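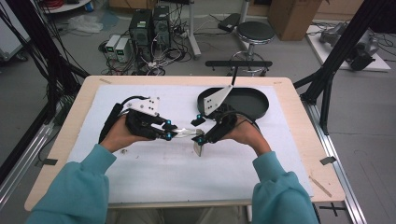
2 min read

March, notebook entry – Grendia outpatient clinic, ceiling coordination

Picked up the level 2 imaging corridor again after lunch. The Dokitz duct layout was issued with a main that drops below the beam line between the scan control room and the stair. With insulation on, the bottom of duct clears the finished ceiling by less than the light fixtures need. Moved the main 9 inches toward the corridor wall in the model and reran the clash check. The beam clash is gone. Two new ones with the sprinkler branch, both fixable with an offset.

Checked the corridor width against the door schedule. Clear width holds at 8 feet with the handrails on, but the crash rail profile Promevwood sent is deeper than the one we drew. Changed the detail to suit. Their submittal still shows the old mounting blocks, so it goes back marked revise and resubmit.

Floor loading for the scan room: structural wants the delivery route shown as well as the final position. The route crosses the slab infill at the old shaft. Asked Vakulenko for the infill reinforcement drawing. If they don't have it we will need the infill scanned before the wall framing goes up along that side.

Mockup of the exam room headwall, second version. Outlet heights now match the equipment list. Bottom of the wall cabinet set at 48 inches above finished floor, which lets the monitor arm swing under it. The first version had it lower and the arm hit the door. Grommet in the counter moved toward the sink side, still not happy with the position. Leave it until the casework shop drawings come in.

Acoustic test on the partition sample gave a lower figure than the assembly is listed for. I suspect the sealant at the head track. Reseal and repeat before changing the board count. There are some 1,000 feet of this partition on the floor, so an extra layer would be a real cost.

Open items:
– sprinkler offset at grid 11
– infill drawing
– crash rail resubmittal
– confirm ceiling access panel size with Dokitz

Model saved to the shared folder at 4:40 pm, clash report in with it.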